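Erster Ansitz allein als Frau -- welche Kleidung, und wie sage ich es der Runde?

Waldkauz_46
2018-05-19

Hallo ihr Lieben,

ich lese hier schon lange still mit und traue mich jetzt endlich einmal selbst zu schreiben. Im Frühjahr habe ich meinen Jagdschein gemacht (im zweiten Anlauf, die Waffenhandhabung hat mich beim ersten Mal schwer ins Schwitzen gebracht) und darf ab Juli in einem Revier bei Nurkport mitgehen. Die Pächter sind freundlich, alle schon lange dabei, und ich bin die einzige Frau. Das ist gar kein Problem, alle bemühen sich sehr, manchmal fast ein bisschen zu sehr. Ich bekomme den Rucksack abgenommen, die Leiter gehalten und die Thermoskanne aufgeschraubt.

Jetzt würde ich gern das erste Mal allein ansitzen, auf den Rehbock, und habe zwei Sorgen. Die erste ist die Kleidung. Im Laden in Handmont gab es für Frauen genau eine Hose, und die hatte am Knie eine Stickerei und raschelte bei jedem Schritt wie eine Brötchentüte. Die Herrenhosen sitzen an der Hüfte zu eng und am Bund zu weit. Was tragt ihr im Sommer, wenn es abends noch warm ist und die Mücken kommen?

Die zweite Sorge ist, wie ich den Herren beibringe, dass ich das ohne Begleitung machen möchte, ohne dass jemand beleidigt ist. Ich mag sie ja wirklich gern!

Danke schon mal und Waidmannsheil
Waldkauz_46

Heidschnucke

Liebe Waldkauz, erst einmal herzlichen Glückwunsch zum Schein, und der zweite Anlauf zählt genauso viel wie der erste. Bei mir liegt die Prüfung jetzt 14 Jahre zurück, und an die Sache mit der Hose erinnere ich mich noch sehr gut. Ich bin damals sechs Wochen lang in der alten Gartenhose meines Bruders auf den Hochsitz geklettert, mit einem Gürtel, in den ich selbst noch ein Loch gestochen hatte.

Mein Rat: Schau gar nicht nur bei der Jagdkleidung. Eine leichte Wanderhose in Braun oder gedecktem Grün, möglichst mit hohem Baumwollanteil, tut es im Sommer völlig. Mach vor dem Kauf den Rascheltest, also Oberschenkel aneinanderreiben und einmal in die Hocke gehen, und lass die Verkäuferin ruhig gucken. Das Rehwild interessiert sich viel mehr für deine Bewegung und für den Wind als für den Schnitt deiner Hose. Helle Hände und ein helles Gesicht fallen übrigens auch auf, dünne Handschuhe und ein Hut mit Krempe helfen da, und gegen die Mücken gleich mit. Obenrum trage ich ein langes, weites Hemd und habe immer einen Wollpullover dabei, auch wenn es beim Losgehen noch warm ist. Gegen zehn Uhr abends bist du froh darum.

Zu den Herren: Sag es einfach, am besten beim Kaffee und nicht erst am Auto. Ich habe damals gesagt, dass ich gern lernen möchte, allein zurechtzukommen, und dass ich mich melde, sobald ich sitze und sobald ich wieder unten bin. Damit waren alle beruhigt -- und ich ehrlich gesagt auch. Such dir für den ersten Abend einen Sitz aus, den du schon kennst, und geh am Tag vorher noch einmal hin, um die Sprossen zu prüfen. Und sprecht vorher ab, wen du anrufst, falls du eine Nachsuche brauchst. Das hat mit Mann oder Frau nichts zu tun, das machen bei uns alle so.

Dridska

Hose egal, Hauptsache leise. Stiefel sind wichtiger. Und Zeckenspray!!

Yao

Ich bin keine Frau, antworte aber trotzdem, weil ich seit vielen Jahren Jungjäger begleite und das mit dem Beleidigtsein gut kenne. Bei uns im Revier hat sich eine junge Jägerin lange nicht getraut, etwas zu sagen, und wir alten Kerle dachten die ganze Zeit, sie sei froh über die Gesellschaft. Als sie es dann erzählt hat, war die Sache in zwei Minuten erledigt. Nur Mut also.

Bei der Kleidung stimme ich Heidschnucke zu, möchte aber noch etwas zum Geruch sagen. Neue Sachen bitte vorher waschen, ohne Weichspüler, und ein paar Tage draußen unter Dach auslüften lassen. In den Rucksack gehören bei mir Stirnlampe, Messer, Einmalhandschuhe, Bergegurt, etwas zu trinken und ein Sitzkissen. Das Sitzkissen wird gern belächelt, aber wer auf einem harten Brett hin und her rutscht, sieht keinen Bock. Dazu kommt immer ein Beutel für den Abfall, auch für den, den andere unter der Leiter vergessen haben, und daheim leere ich den Rucksack noch am selben Abend aus, sonst findet man das Käsebrot erst beim nächsten Ansitz wieder. Schreib doch bitte, wie es gelaufen ist, ich würde mich wirklich freuen. Waidmannsheil! 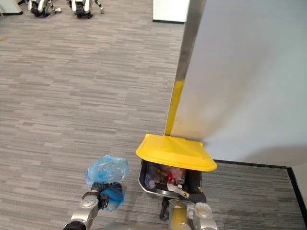
Ach, und eins noch zur Leiter, das hatte ich oben vergessen: Die Waffe wird vor dem Aufbaumen entladen und oben erst wieder geladen, beim Absteigen genauso, auch wenn es schon dunkel ist und man heim möchte.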